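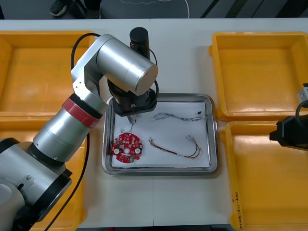
How long does it take to teach a robot to pick up a piece of wire? Longer than it takes to teach a person, and most of the time goes into doing the same small thing over and over by hand until the robot has enough of it to go on.

I say this as someone who has been at it since May. Before that I drove a bread van out of Darthorpe, and I was good at it, and I liked the mornings. Then the bakery sold up and my sister-in-law saw a card in the window of the post office. STEADY HANDS WANTED, it said, and under that, no experience needed, which was lucky, as I had none!

The job is at Saleck, up the hill past the old weighbridge. You sit on a stool and hold two handles, one for each of your hands, and whatever you do with the handles the arms on the table do too. Squeeze and they squeeze. Tip your wrist and theirs tips. Somewhere behind all that a computer writes down every wobble, and one day (so we're promised) the arms will do it without us. We call each go a pass. When I started, they told me the target for wires was 2,000 passes, and I laughed, and the woman training me didn't.

My first pass was awful. I came down on the wire as if it owed me money. You can't feel anything through the handles, that's the trouble, so you have to do it all with your eyes, and my eyes were used to hedges and other vans. I pinched the table. I pinched the paper. I pinched a nice big mouthful of air and carried it, very carefully, all the way over to a bin and let it go.

"Keep that one," said my trainer, leaning in. "It needs to see those too."

I thought she was being kind. She wasn't, particularly. They really did keep it.

By the end of the first week I had started to get fond of the thing, and that's where my trouble began. You can't spend all day with something copying your hands and not think of it as company. I gave it a name, Luik, after the boat my uncle used to keep, and I talked to it under my breath. Steady now. Over a bit. Down, down, down, there. My neighbor on the next stool told me I breathed like a swimmer.

And I got better! I learned to stop short and look, then go in slow. I learned that a wire always rolls away from you at the last second, so you aim a hair past it. By summer I could do 80 passes before lunch and still have some shoulder left over for the afternoon.

Then came the enclosures. Up to then it had all been on the flat, where you can see what you're doing. Now they wanted harnesses taken from inside a wooden box sort of thing, with walls either side and a shelf over the top, and for that you work from the little camera down at the gripper. You're looking out between your own fingers, more or less, like a kid hiding behind the sofa.

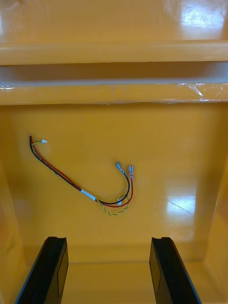
I hated it for two days. Everything comes at you too big and too quick, and the varnish shines so you lose your edges, and I kept going in with the fingers open and stopping miles short, afraid of knocking the back. Luik got nothing from me on those two days except a very good lesson in being nervous.

Which is exactly what it learned. That's the part I wanted to tell.

Every so often they let the arms have a try on their own, and all of us get down off our stools and stand at the back with our coffee. The December try fell on a Wednesday, 25th December of all days, and I went in anyway, partly for the double pay and partly because the house was full of in-laws. There were 6 of us there. Somebody had brought mince pies from Broltulwood, the good ones with the sugar on.

They set a harness in the box and pressed go, and the arm went in, and halfway there it stopped. It just hung there. Then it backed off a little, tipped its wrist to the left, and came on again slower than before.

I felt my whole face go hot. I do that. I tip to the left when I'm not sure, I did it on every single one of those bad passes, and I used to do it in the van as well, backing up to a loading dock with my head on one side like a spaniel. I'd put in more than 700 passes on that box by then, and most of them were fine, and there it was with my head on one side.

"Whose is that?" said my trainer. She was looking straight at me.

"Could be anybody's," I said.

It went on. It stopped once more, close up, and I caught myself whispering over a bit, over a bit, with a mouth full of pie. The fingers closed. It came back out with the harness hanging off the end of them, swinging, and the woman from the next stool grabbed my sleeve so hard she spilled her coffee down it.

They ran it again after that and it missed completely, so don't go thinking it was a miracle. It pinched itself a nice big mouthful of air and carried it over to the bin. I was just as proud of that one, if you want to know.

Later on, when the others had gone to find their coats, I sat back up on my stool and took hold of the handles for a minute. They were switched off. I tipped my wrist to the left anyway, and then I went home and did the potatoes.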